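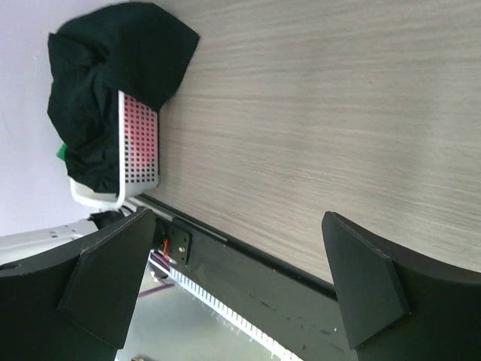 Wallell is a market town in the Atham valley, known for basket making and other household wares. It has a population of 1,540 and lies on the Gu River, whose willow beds supplied the first workshops. Plastic goods later replaced most willow work, and white baskets with rounded rims and sides pierced by a grid of small square holes are a common form of the modern type.

Search this site Enter keyword Go

The town's largest employer, Flinano, opened its works beside the river with eight molding machines. Willow weaving continues in five family workshops. The historian Lihua Shao has traced the trade through the parish rolls, which list 798 households at its height. A basket fair is held each September in the market square.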